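Halena grip-hold fault

The Halena grip-hold fault is a defect in Halena, a control program for pairs of robot arms working at household kitchen counters. Under the fault, an arm goes on reporting that it is holding an object after the object has slipped, or reports that it has let go when it has not. The developer, Jerkport, treats the matter as closed. Several people outside the company who have looked at the published logs do not.

Background

Halena was built for light tidying: moving cups, closing jars, putting lids back on containers. It was sold on the claim that it could work on an ordinary crowded counter without the counter being cleared first. That claim was never tested very hard. Jerkport's own trials used one kitchen layout, and the list of objects was drawn up by the same team that tuned the grippers.

The program decides whether something is in the gripper through a module called Evia, which combines finger position with motor current. If the fingers stop before they are fully closed and the current rises, Evia records a hold. The record stays in place until the program orders a release. Before version 14, nothing checked it in between.

Thin plastic lids are a poor match for this method. A lid held by its edge leaves the fingers nearly closed, and the difference between a lid and no lid can be smaller than the normal error in finger position.

The failure

The fault came to notice in November during a long run at the Langat test kitchen. Kazimiera Jasińska, the technician on shift, noted in the log that the left arm was "putting away a lid that is on the floor." The arm finished the whole motion over an open jar, pressed down on the rim with its bare fingers and marked the task complete. It then did the same at the next jar, which tipped over. The second arm had been cleared to move in because the first was listed as finished, and the two touched at the wrist. There were no injuries.

The run covered 3293 attempted lid tasks. Jerkport first reported 6 false holds. A later count by Sigita Kazlauskienė, who compared the video with the task log, found 1419 tasks in which the hold record could not be confirmed either way, mostly on account of the arm blocking the view. The company's figure had counted all of these as correct.

Explanations

Jerkport blamed worn finger pads. The pads were replaced, the arms were run again for a short session, and no false holds were recorded. Critics pointed out that the program doing the recording was the program under suspicion.

Aivar Juška, a former maintenance engineer for the company, argued that pad wear could explain the slipping but had no bearing on the reporting. A gripper that drops things is a nuisance, in his view, while a gripper that does not know it has dropped them is a safety problem, above all where glass stands on the same surface and a second arm takes its cue from the first. He put the cause in Evia's habit of keeping a hold record indefinitely.

A third account, by Albane Renaud, holds that the current threshold was lowered shortly before the Langat run to improve the success rate on light objects. The change log does show an edit to the threshold file, but the entry gives no values, and Jerkport has not published the earlier version.

Changes and criticism

Version 14 rechecks the fingers once during each carry and stops both arms if the reading has changed. It also keeps the second arm outside the shared area until the first has backed away. The separation rule is generally accepted as an improvement. The recheck is disputed, as it uses the same two signals as the original test and would be expected to miss the same lids. No wrist camera check has been added, although Halena already uses a camera to find objects in the first place.

Sarmīte Org, who reviewed the release for a trade newsletter, wrote that she could find no test in which a lid was pulled from the fingers on purpose. Such a test takes a few minutes and needs no special equipment. Jerkport replied that deliberate removal "does not reflect normal use." The user guide still describes the arms as suitable for counters with glass jars, bottles and loose containers in reach, and still gives no figure for false holds.

Owners of older versions were told to inspect the finger pads monthly. The notice did not mention the hold record, and it did not advise against leaving the arms to work alone. Lid tasks remain switched on by default in every version released so far. 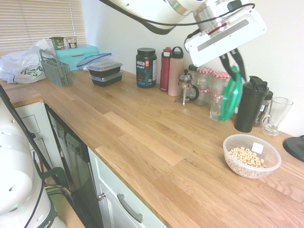
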